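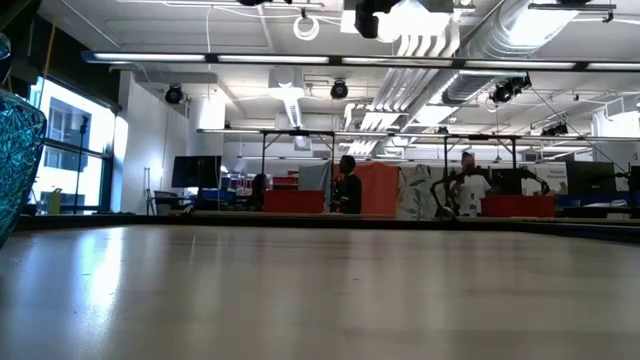
Tabletop care – frequently asked questions

What can I clean the laminate with?
Warm water and washing-up liquid on a soft cloth. Dry straight afterwards, or streaks will show under ceiling lights.

Can glassware stand on it?
Yes. Fit felt pads under vases and bowls with a cut base. Lift them, do not slide.

How hot is too hot?
Use a mat for anything above 70 °C.

Can I use spirit on ink marks?
Up to 50 per cent, on the flat surface only – keep it off the edge strip.

The edge strip is lifting. Is it covered?
For 6 years on Nollberg tops. Write to Ursina Schnyder at the Mirkville office.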